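4. Running the tidy-up chore in the simulator

Right, you've got Nirko installed and the practice room loads without complaint. Before you let it loose on a real bedroom, please do this chapter first! I skipped it back in April and spent a whole evening wondering why my settings hadn't stuck.

The chore is picking a phone up off a dresser. Sounds like nothing, I know, but it's a fair test of whether a two-armed machine is ready for housework (short answer: sometimes, on a good day).

1. Open the room list and choose the one with the plank floor.
2. Set the speed to 20 per cent. You can raise it later.
3. Pick the right arm for reaching and leave the left gripper open.
4. Press Start and keep a finger near Pause.
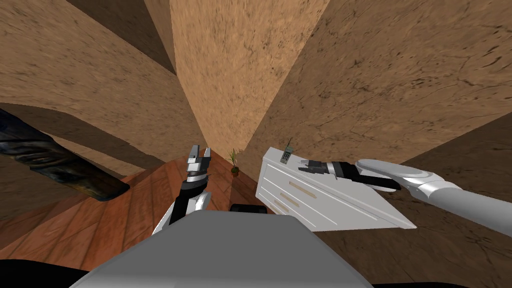 5. When the fingers close, wait 2 seconds before you lift. Small things slip if you rush.
6. Save the run under a new name, or the next one will write over it.

Note: Torunn Hovland ran this 61 times on the default settings and most of the failures came at the grasp, so don't be put off if yours fumbles. Mine still does. Folding, by the way, is miles off, and I wouldn't trust it with a full mug either.

Caution: a good score in the simulator doesn't mean your own furniture is safe. Drawers left open, rugs and trailing cables all need clearing before the first real run, and pets should be in another room.

If the arm stops short of the dresser, go back to step 2 and check the speed hasn't reset itself to zero.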